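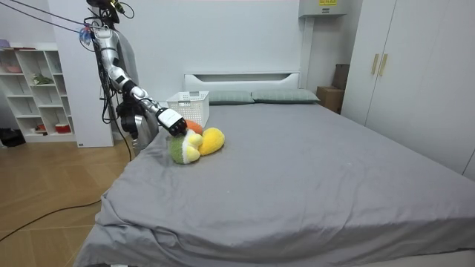 Household tips, page 11: living with a tidying arm
Fri 28 May

Most of what gets written about home robots comes from people selling them. I test them for a living, or for part of one, and my tips are mainly about what to do when they stop doing what the leaflet says. This page is about grip faults. The pick-up job is soft toys off a bed and into a basket, about as gentle a task as you could ask for, and it still went wrong.

What happened
The Drekwood arm closed its hand on a toy, lifted it, carried it to the basket and then would not let go. The screen said "placed". It went back for the next toy with the first one still in its fist and pushed down on the pile. It kept pushing for 17 seconds before it gave up with an error. On a mattress that does no harm. On a hand, or a sleeping cat, I would rather not find out.

Drekwood's helpline told me the toy was "outside the recommended range". It was a stuffed toy. The sales page has stuffed toys on it.

What I do now
Find the stop button before you find the start button. Ours is on a lead and the lead used to end up under the bed. It now hangs on a hook by the door, at a height a child can't reach but I can.

Never pull a toy out of a closed hand. Stop the arm, switch off at the wall, count to 11 and then ease the fingers back one at a time. Check your own manual for this as some makes go limp when the power goes and the whole arm drops. Keep your head out from under it.

Nobody on the bed while it runs. That includes "just for a second".

Long fur and loose ribbons are trouble. Cut ribbons off, or do those toys by hand. I found a wad of fluff in one finger joint the size of a broad bean. Tweezers, power off, good light. Don't use a hoover nozzle, it pulls at the little rubber pads.

Pull the sheet tight. A ruck in a fitted sheet feels much like a toy to a cheap sensor, and ours has tried to put the bed in the basket more than once.

Use a stiff basket with open sides. Fabric ones fold over when the hand comes down on the rim.

Walk the cables every week. Look for places where they rub, and tape down anything that crosses the floor where people walk.

Don't believe the word "placed". Look in the basket.

Is it worth it?
Ronaldo Lacson wrote in to say his Bhardwaj unit has run since October with no trouble at all. Good. He also says he stays in the room the whole time, and by then I could have picked the toys up myself - twice.

The replacement finger pads are 59 pounds from Jodby, plus postage. The Clastholm ones are cheaper but went shiny within a month on mine and I've gone back. Wipe either sort with a barely damp cloth and let them dry before you switch on.

Next page: getting candle wax out of a tablecloth, no robots involved.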